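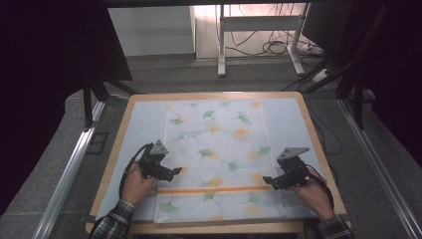 布艺手作店招人 长期兼职+短期帮工 急

店名Brorkano,在Wistville老街中段,卖桌布、茶巾、围裙、靠垫套,也接改裤脚换拉链的小活。两层楼,楼下门店,楼上裁剪和缝纫。春天单子一下子多了,原来的同事有一位回老家带孩子,人手不够,所以发这个帖。写得急,有漏的地方邮件里问。

一共招4个人,分两种。

一、缝纫/裁剪,2人,长期兼职

要做的事:
裁布,按纸样来,纸样都是现成的
平缝、卷边、包边,平车为主,锁边机会用最好,不会可以教
茶巾和桌布的收边,量大,比较枯燥,先说清楚
改衣服的零活,客人多的时候轮着做
收工前清机器,换针,线头扫干净

希望你:
平车至少能走直线。别笑,上次试工真的有走不直的
印花布对得上花。客人对这个很挑,桌布拼缝处花对不上是会退货的
能看懂简单的尺寸单,厘米制
坐得住
有没有证书无所谓,带一两件自己做的东西来看就行,旧的也行

时间:上午班9点到1点,下午班1点半到5点半,二选一,也可以两边都上。每周至少来三个半天。寒暑假时间另外商量。

二、门店+包装,2人,短期

做到六月底,做得好可以留下。

要做的事:
熨烫、折叠、套腰封、贴价签
网上订单打包,填快递单,下午四点前交给快递
看店,收银,接电话
到货的时候帮忙搬布卷。一卷不轻,腰不好的请慎重
月底一起盘货

希望你:
手干净利落,折出来的东西边是齐的
会基本的电脑操作,表格能填就行
跟客人说话客气。本地话会一点更好,英语也可以,店里几种话混着讲
细心。浅色布沾上一点印子就只能当次品卖了,所以上班请不要涂深色指甲油,护手霜抹完等干了再碰布

时间:10点到下午4点,中间半小时吃饭。

待遇

门店包装按天算,每天185,当周结,不压工资。
缝纫按件加底薪,件数单子贴在楼上墙上,谁都能看,来试工的时候自己看。底薪面谈,看熟练程度。
做满一个月的,两种岗位都有800的季度补贴,分到季末发。中途走的按实际做的天数折算,不会一分不给。
午饭店里管,楼下隔壁Horgan小馆送过来,吃素的、不吃辣的提前讲。
茶水咖啡随便喝,但是不能端到裁剪台边上!!这条没得商量。
员工买布按进价,零头布免费拿,拿之前问一声Siobhán,有些她留着做拼布课。

试工

都要试工半天,有钱的,按半天算。缝纫试工内容:裁一条茶巾,四边卷边,钉一个挂耳。包装试工内容:熨、折、打包若干件,再接一个(假的)客人电话。Darragh会扮客人,他演得很烦人,请有心理准备。

带的东西:自己习惯用的剪刀和拆线器可以带,不带店里有。长头发请扎起来。穿平底鞋,楼梯有点陡。

关于店里

老板是Javiera Villalba,选布、打版都是她,话少,人不凶。楼上归Siobhán Hanrahan管,排班找她。Darragh Kinsella管门店和网单。Tadhg Heffernan是送货的,每周来几趟,不是店里的人但是大家都熟,他来的时候狗也来,怕狗的提前说一声,狗可以留车上。

我们的布主要是棉和棉麻,印花有自己画的也有进的。目前在赶的是Jevlow民宿那批桌布和围裙,花色不统一,每个房间不一样,所以单子要看仔细,做错一套就得重裁,布已经没有多的了。这批做完会松一些,不是一年到头都这么赶。

店里放音乐,轮流选,不许外放短视频。空调夏天有,冬天楼上偏冷,请穿暖一点,有暖气片但是不太争气。

几个常被问的

学生可以吗?可以,包装岗位欢迎,课表先发来。
没经验可以吗?包装可以。缝纫不行,这次没时间从头带,秋天可能会开学徒名额,到时另外发帖。
能在家做吗?暂时不行。以前试过,收回来的尺寸对不上,返工返到哭。
年龄?成年就行,上不封顶,上一位锁边的阿姨比我妈大。
能带孩子来吗?楼上有机器和熨斗,不行,抱歉。
有停车位吗?没有,后巷可以停自行车,锁好。公交站走过来几分钟。
全职呢?现在没有全职岗。

怎么报名

发邮件,标题写清楚岗位,缝纫还是包装,不写的我会漏掉。正文写:
怎么称呼
哪几天哪个时段能来
最快什么时候可以开始
做过什么,三五句就好,不用正式简历
缝纫的附两三张作品照片,正面反面都要拍,反面比正面重要
电话,以及什么时候方便接

也可以直接到店里留个条子,柜台有本子。下午四点前后不要来,那会儿在等快递,顾不上人。

三月内收满就截止,先到先约试工。每封都会回,慢的话两三天,没收到回复麻烦在催一次,可能进垃圾箱了。

中介请不要联系。卖缝纫机的也不要,谢谢,机器够了。

联系人:Saoirse Dunne(发帖的就是我,邮件电话都是我接)
邮箱和电话见本页最下面店铺信息栏

补充:刚才有人问包装岗能不能只做上午,可以谈,但要保证另外有人接下午,最好两个朋友一起报,自己分好时段告诉我。
再补充:试工那天午饭也管的。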